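Notebook continued, 29/08/2004, sealing bench at Curbridge

Okay, finally a whole afternoon on the pouches! I'd been putting it off because the jaw sealer was still in pieces after Hatem cleaned it, and he'd put the springs back in the wrong order (sorry Hatem, but you did, I've drawn the right order inside the back cover so we never do that again).

Where we were: the dried mango goes out in 100 gram pouches and too many of them are coming back soft. Zyanya thinks it's the fruit, meaning we're pulling it off the racks early. I think it's the seal, specifically the bottom one, where the film doubles over at the side fold and the jaw has to push through four layers in one spot and two everywhere else. So you get a tiny channel right at the step. You can't see it. You can sort of feel it with a thumbnail if you've done enough of them, and I'm getting weirdly good at that.

Made 324 empties from the Lamero roll, all on the same jaw, dial at five, six and seven, an equal pile of each. Dwell I left alone. I know Berenice wants dwell and heat varied together but I'd rather get one answer than a muddle, and we can do the other run when the new roll comes.

Things I noticed while making them:

- dial at five: looks fine, peels like a sticker. Nope.
- dial at six: good clean pull, film tears before the seal lets go, except right at the fold
- dial at seven: fold is better but the edge of the seal goes wavy and a bit brittle, and the teflon tape started to brown
- the jaw runs cooler on the left. I swapped ends halfway through the pile and the weak spot swapped with it, so it's the jaw and I'm not imagining things

The left side business bugs me. Either the heater strip is tired or the clamp isn't closing square. I did the carbon paper trick (fold a bit of carbon paper over white paper, close the jaw on it cold, look at the line) and the line fades toward the left end, so I'm leaning toward the clamp. Shimmed it with one strip of brass, did the carbon paper again, much more even. Should have done that before making the whole pile! Oh well.
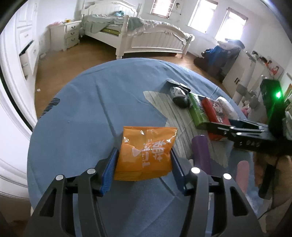

*Orange packet: thin crimped seam along the top, wider pleated seal along the bottom.*

Bubble test next. Took 60 out of the six pile, put a spoonful of dry rice in each so they'd have something to sit on, sealed the tops by hand, and held them under water in the glass tank with the weighted lid on. Then pump down slowly and watch for a string of bubbles. One or two bubbles that pop off the outside and stop don't count, that's just air that was clinging to the film. A steady string counts.

Most of the strings came from the fold, bottom left, same place as my thumbnail said. A few came from the hand-sealed tops, and I've thrown those out of the tally since they say more about my wrists than about the machine. I've put the tally on the loose sheet, taped in opposite. Rocío asked me to write the pump reading on it too, done, but the needle sticks at the low end and you have to tap the glass, so take it as a guide.

Then I repeated it with a handful made after the shim, still at six. Better! Not perfect. The fold still leaks on some of them, just slower. So squaring up the clamp helps but the four layer step is its own problem and I don't think heat is going to fix it.

What might:

1. A softer rubber on the lower jaw, so it squashes into the step. Gallegos sells it by the foot and we need barely any.
2. A wider seal with ribs. More width gives the channel farther to go before it gets out.
3. Skip the side fold completely and go to a flat pouch. Zyanya hates this one, the flat ones won't stand on a shelf, and she's right that they look sad.

I'd try the rubber first, it's cheap and I can fit it in an evening.

Ran over to the store room for labels and got talked into looking at the humidity box, which has been reading high all week. The salt slush had dried to a crust on top. Stirred in some water, closed it up, it'll need overnight before I trust it. If anyone opens that lid before tomorrow I will know!!

Also weighed the three jars of control fruit. Jar two is up a little and the other two aren't. Lid on jar two has a nick in the liner, so I swapped the liner and started that jar over. Noting it here so the jump on the chart doesn't scare anybody later.

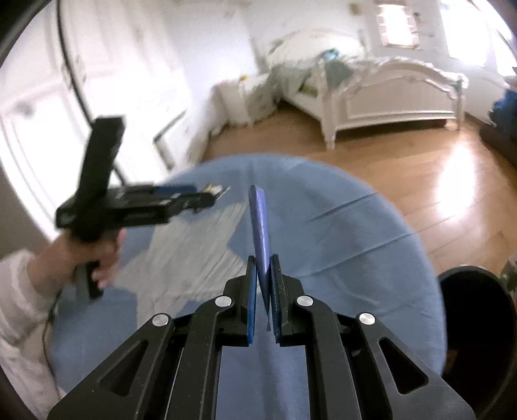
Book 4 · p. 126

Bit more after supper. Maricruz came by with the quote for the Pliltasmont film, the one with the thicker inner layer. It's pricier than I hoped but the inner layer is the bit that melts and flows, so more of it ought to fill that step at the fold. She's getting us a sample roll. In January we tried a thick film and it curled like crazy coming off the spindle, and I never found out if that was the film or the cold room, so I want this one kept on the warm shelf from the minute it arrives.

Peel strips from the seven pile: cut them with the twin blade, pulled them by hand against the spring scale. Numbers jump around a lot. The brittle edge catches and then goes all at once. I don't like it. Unless the rubber makes a huge difference I'm calling seven off the table.

To do:

- order jaw rubber, softest they've got
- new teflon tape, both jaws
- check the shim hasn't crept once the jaw's been hot for a full shift
- ask Berenice if she'll run dwell, I'll make the pouches
- humidity box, read it in the morning before touching anything
- fix the pump needle, or at least quit tapping it with the good screwdriver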